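Home Notes Methods Publications Contact

Last updated: 18 Sep 2019

Learning to Place the Next Stitch: Notes on the Lemiseo Policy

The following notes set down the state of our suturing work at the end of the summer. They are published on my personal pages and do not replace the technical report, which Ornella Rinaldi and I expect to submit in November.

Background

Lemiseo is a learned controller for interrupted suturing on synthetic tissue. It was trained by imitation from teleoperated demonstrations collected on the Nastis bench, where the operator drives both instruments and the wrist camera records alongside joint positions and jaw state. The training set holds 3,056 single-stitch demonstrations. Five operators contributed to it, and their styles differ more than we had expected, chiefly in the angle at which the needle is presented to the tissue.

Our earlier controller, Caputo, planned the needle path from a geometric model of the wound. It performed well on a clean pad. Once simulated blood was added, the edge detector lost the wound line and the planner tended to place its entry point too far out. The purpose of the present study was to learn whether a policy trained directly on wrist images would tolerate staining of this kind.

Method

The policy receives the wrist image and the instrument state and returns a short sequence of motions, 6 steps at a time. It is queried again before the sequence is complete, so that a small slip of the needle in the jaws can be corrected during the drive. Thread is not modeled. The policy has only what the images show of it, and Primo Fabbri has argued from the start that this is the weakest part of the design. I have come to agree with him.

Result

Each controller was given 30 trials on stained pads. Lemiseo completed the needle drive in all but 5 of its trials. Caputo failed more often than it succeeded. Most of the Lemiseo failures occurred at the hand-over between instruments, when a strand of thread passed in front of the needle tip.

The entry phase is the part of the task in which the wrist view matters most. With the needle held at its end and the tip already in the tissue, the incision is a thin dark line inside a wide band of red, and the policy must keep to it with two strands of thread close by.

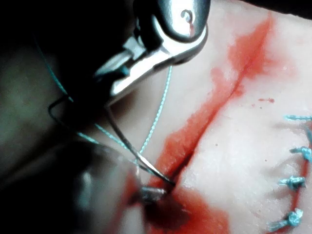
Open Questions

Knot tying remains under scripted control, and the hand-over will be retrained with additional demonstrations in which the thread is deliberately left slack. We also intend to repeat the trials with the Fluto pad, which is softer and lifts more readily when the needle is drawn through. Requests for the trial protocol may be sent through the contact page.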